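Section 4. Opening and Cleaning Inside Your Dell Workstation

From the owner's set-up guide for refurbished office computers, Ustusbridge Reuse Shop
Text by Lerato Moodley, revised October 3, 2021

By now you have the workstation home, you've found a good spot for it, and you may be itching to see what's under the side panel. Please do have a look! We clean every machine before it leaves the shop, but a computer that lives on a carpeted floor (or with a cat) will gather dust again, and a gentle cleaning twice a year keeps the fans quiet and the whole thing running happily.

Set aside 90 minutes the first time. You won't need all of it, but it's much nicer to work without an eye on the clock.

What you'll want on the table

A soft, clean paintbrush, 2 inches wide or so
A can of compressed air
A flashlight
A small dish for screws (a saucer is fine)

4.1 Getting ready

1. Save your work and shut the computer down from the menu. Wait until the fans have stopped.

2. Unplug the power cord from the back, then the monitor, keyboard and everything else. If you're worried about remembering what went where, put a bit of masking tape on each cord and write on it.

3. Press the power button once and hold it for a few seconds with the cord out.

CAUTION: Never open the case with the power cord attached, even if the computer is switched off. Never open the metal box that holds the power supply, for any reason at all.

4. Lay the computer on its side on a sturdy table, with the removable panel facing up. These are heavy machines, so ask for a hand if your back is anything like mine.

5. Release the panel, lift it away and lean it somewhere it won't get kicked. Touch a bare metal part of the case before you go any further, and again each time you come back from making tea.

4.2 Finding your way around

6. Take a minute with the flashlight before you touch anything. The big green board is the motherboard, and the Dell name is printed in white right on it. The square silver piece with thin fins, next to that name, is a heatsink. Your graphics card sits in one of the slots and is marked NVIDIA QUADRO, and the black memory slots are farther along the board. The thick bundle of red, black, yellow and green wires carries power, and it should be left hanging just as you find it.
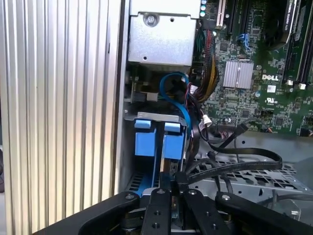
4.3 Cleaning

7. Brush the fins of the heatsink lightly, following the direction they run. Little strokes are plenty.

8. Blow out the corners with short puffs of air, keeping the can upright. If you come to a fan, hold its blades still with a fingertip while you do it.

NOTE: Please don't use the household vacuum inside the case. Do-yoon Bang at our repair bench will gladly tell you why, at length.

9. Check that no plug has been nudged loose. If one has, press it back straight, without wiggling.

4.4 Closing up

10. Look for stray screws, put the panel back on, stand the computer up and reconnect your cords. If it beeps at you or won't start, unplug it and call the shop at extension 1122. Have your sales slip handy, and we'll talk it through with you.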